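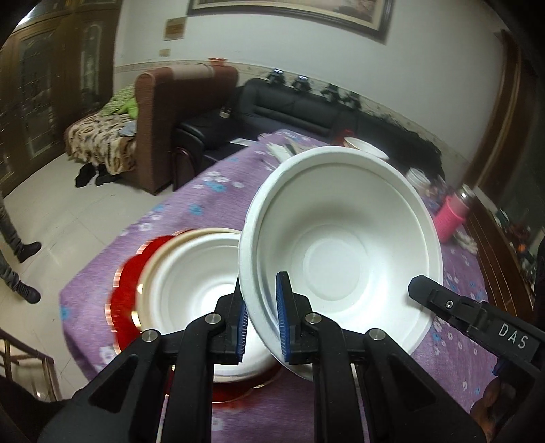

Weiße Pappschüsseln auf der lila Blümchendecke

Kleiner Thread über Linsensuppe, Familienstreit und das Einfrieren. Ich hab das gestern schon halb im Kommentar bei Pascal getippt und gemerkt, dass es da nicht reinpasst 😅

Also: Im April wird meine Tante Gisela 70 und sie will kein Restaurant. Sie will Suppe. Im Garten. "Wie früher bei Oma." Wer meine Familie kennt, weiß, dass der Ärger genau bei den letzten drei Wörtern anfängt.

Die eine Hälfte schwört nämlich, Oma hätte die Linsen immer mit Essig gemacht. Die andere Hälfte sagt: Essig kam am Tisch dazu, jeder für sich, und wer ihn vorher in den Topf kippt, hat keine Kinderstube. Onkel Hartmut ist Topf. Gisela ist Tisch. Die zwei haben deswegen schon mal ein ganzes Weihnachten nicht miteinander geredet.

Ich hab dann Omas Kladde rausgesucht. Da steht: "Linsen, Suppengrün, Speck, Kartoffeln, sauer." SAUER. Danke, Oma, das hilft sehr.

Probekochen Nummer eins war mit Tellerlinsen und über Nacht eingeweicht. War mir zu matschig. Braucht man bei Tellerlinsen auch gar nicht, die werden ohne Einweichen in einer guten Dreiviertelstunde weich. Probekochen Nummer zwei dann mit kleinen braunen Berglinsen, und die sind es! Bleiben schön bissfest, auch beim Aufwärmen.

Und jetzt der Punkt, über den ich mich mit Hartmut wirklich gezofft habe: Säure zu früh im Topf und die Linsen bleiben hart. Kann er gern selber testen, hab ich ihm gesagt. Er meinte, das sei Einbildung. Er hat dann getestet. Seitdem ist es sehr still in der Familiengruppe.

Zum Einfrieren, weil schon zwei Leute gefragt haben: Kartoffeln NICHT mit einfrieren. Die werden grieselig und schmecken nach nassem Karton. Ich friere die Suppe ohne ein und koche die Kartoffeln am Tag selbst frisch in Würfeln, dann kommen sie einfach dazu. Ich hab jetzt 5 Liter im Gefrierschrank und bin wahnsinnig stolz auf mich.

Speck: Ich lasse ihn in einer eigenen Pfanne aus und stelle ihn extra hin. Thibault isst kein Fleisch und die Kleinen picken eh nur den Speck raus, so sind alle zufrieden (Hartmut nicht, Hartmut sagt, der Speck gehört in den Topf. Bei Hartmut gehört alles in den Topf).

Würstchen hab ich gestrichen. Gab Proteste, ich bin hart geblieben. Wer Würstchen will, bringt Würstchen mit.

Beim Brot bin ich noch unsicher. Roggenmischbrot wäre klassisch, aber Pascal backt neuerdings so ein Sauerteigding mit Walnüssen und das ist leider sehr, sehr gut. Meinungen? Walnuss zu Linsen, ja oder nein?

Nachtrag, weil gefragt wurde: Thymian ja, Lorbeer ja, Majoran erst ganz am Schluss. Ein Löffel Senf unten rein, das hab ich von der alten Nachbarin und steht in keiner Kladde. Verratet mich nicht bei Gisela.

Und der Essig kommt in einer kleinen Karaffe auf den Tisch. Hartmut kriegt eine eigene. Er darf sich die halbe Karaffe in die Suppe schütten, ich gucke dann in die andere Richtung.

Walnussfrage bitte bis heute Abend beantworten, Pascal muss den Teig ansetzen 🍞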